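Zoëga Comics Collection: how the first half went
29 June 2025

Dear Embla (and everybody at the Kundar Fund who has to read these),

You asked for something shorter than my last report and less full of my feelings about paper stock. I will try! The quick version is that we're on schedule, we're a little under budget on supplies and a little over on shelving, and I have fallen completely in love with a superhero I'd never heard of two years ago.

For anyone new on your side: the grant pays me to sort, list and rehouse the comics and fan papers that came to us from the Zoëga family, and to get a small traveling exhibit out of it. Most of the collection is newsstand superhero stuff, read hard by kids and then kept in a garage. The prize is a nearly complete run of Captain Clitden, plus the letters that readers sent in to the fan club.

So, numbers first. When we opened the boxes I guessed there'd be 580 comics, and I was pretty pleased with myself when the final list came to 626. (The difference was one suitcase that had been filed under "coats.") As of this week 585 of those are listed, bagged and boarded. The ones still waiting are the worst of the lot, with rusty staples or covers that have come away, and I'd like to go slowly with them. I've stopped promising myself I'll do ten in an afternoon. Three is a good afternoon.

The Clitden run is in much better shape than the rest. Somebody in that family knew what they had, even as a kid, because every issue has the purchase date penciled on the back cover in the same careful handwriting, and there isn't a single coupon clipped out. If you've ever handled comics with mail-order ads in them you'll know how rare that is. We're missing the second issue and the Christmas special. I have a lead on the special from a dealer who wants more for it than I'd pay for a used car, so we'll be borrowing one for the exhibit and leaving a gap on the shelf for now.

A word about Clitden himself, since Embla asked me on the phone what on earth his powers are. He's a lighthouse keeper who can bend light, and that sounds dull until you see what the artist does with it. There are whole pages where he's invisible and you follow him by the shadows going the wrong way. The villain, Madame Zusavance, runs a traveling fair and steals people's reflections. She gets all the best lines. By the third year she's really the star, and the letters page is about evenly split between readers who want her put in prison and readers who want to join the fair.

The letters are the part I hadn't budgeted enough time for, and I'm sorry about that. I'd planned on a simple list with name, town and date. Then I started reading. One girl wrote in every month for two years to point out mistakes in how the lighthouse worked (her father kept one) and the editor began sending her scripts to check. You can see the lighthouse getting more accurate as the series goes along! I would like to give her a panel of her own in the exhibit, and I've started trying to trace the family. No luck so far, but I've written to two local history groups on the coast and one of them has already been in touch to say they're looking.

Kári Skov has been doing the photography and I can't say enough good things about the results. Every Clitden cover is now done front and back, and so are the inside pages for the first year. He's also made a color chart for me, because the printing on these is all over the place. The same cape is brick red in one issue and nearly pink in the next, and I needed a way to talk about that in the catalog without writing "sort of raspberry" forty times. We're going to print the chart small and put it inside the exhibit booklet. 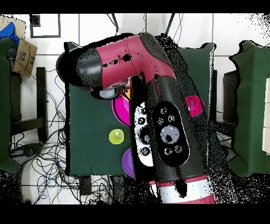
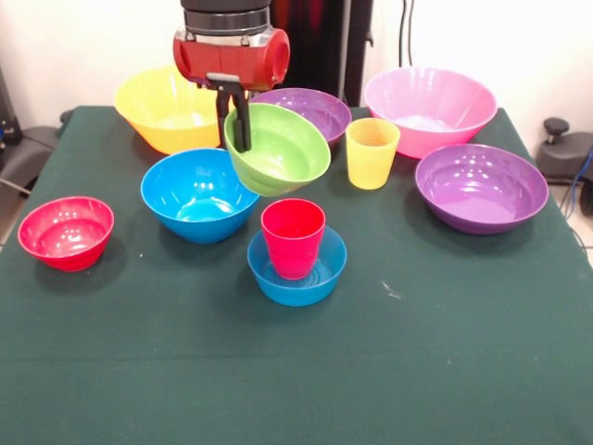 The exhibit layout is where I've spent most of my time since spring, and I think we've finally got it. The plan is six cases and a reading corner, with everything packing down into crates that fit in one van. I'd been stuck for weeks on how to label the cases, since the first version had long titles that everyone skipped, and the second had numbers, which made it feel like waiting in line at the bank. What we've settled on is color. Think of the yellow, purple and pink bowls on that dark green cloth, and how fast your eye sorts one from the next; that's what I want from across a school gym. So each case gets one strong, flat color on a dark green backing, with the same color on the matching pages of the booklet. Clitden gets yellow for the lighthouse, and Madame Zusavance gets purple, as she'd insist on.

I tried a paper mock-up of this with a group of 24 seventh graders in their school library, and it was the most useful hour of the whole grant. They went straight to Zusavance. They had no trouble with the colors, and they didn't read a single label longer than three lines. Several of them wanted to know why they couldn't turn the pages, so we've added facsimiles of four full issues for the reading corner, printed on cheap paper that can take a beating. (I know I said I wouldn't talk about paper stock. It's a slightly rough, creamy newsprint and it's perfect.) One boy asked whether Clitden can see anything when he's invisible, as the light is all going around him. I had no answer. I went back through the letters that night and found the same question from a reader decades ago, with the editor's reply: "He has learned to listen." That exchange is going on the wall.

On to money, and I'll be brief, as the full sheet is attached. Bags, boards and boxes came in cheaper than planned, mainly because I found a supplier who was clearing out an older box size that happens to fit our shelves. Shelving went over. The floor in the store room isn't level, and we had to pay for adjustable feet and half a day of somebody's time to fit them. The two more or less cancel out. I'd like to move what's left from the supplies line to printing, to cover the facsimiles, and I'd be grateful for a yes or no on that soon. The printer will hold the quote through the end of July.

Things I'm less happy with. The database is slower to fill than I thought, partly because I keep adding fields. I have now made myself a rule that there will be no new fields, and I've kept to it for nearly a month. I also haven't managed the recorded interviews with former fan club members that I put in the application. I've found two people willing to talk, and one of them still has her membership ring, but travel dates have fallen through both times. I'd rather do two proper interviews in the fall than rush one by phone now, so please let me know if that causes trouble on your end. And the rights question on the later issues is still open. The publisher folded, the name was sold on, and the company that holds it has answered my letter with a very friendly letter that doesn't say anything. I've written again. For the facsimiles we're only using first-year issues, where we do have written permission.

Coming up next: the bad staples, the last of the fan letters from the club's final year, and building the first real case so we can find out what it weighs. Kári has started on the back covers of the non-Clitden titles and thinks he'll be through them by the end of the summer. I'll be drafting the booklet at the same time, and I'd love for Embla to read the Zusavance section before it goes anywhere, as she's the only other person I know who has now read all three years of it. (She told me she'd "just look at one." Ha!)

If anybody from the fund would like to come and see the collection, the kettle is on most mornings and I'm always glad of an excuse to get the lighthouse issues out. Bring clean hands and leave yourself more time than you think you'll need.

Attached: budget sheet, list of the comics done so far, draft floor plan for the six cases, and a scan of the "learned to listen" letter.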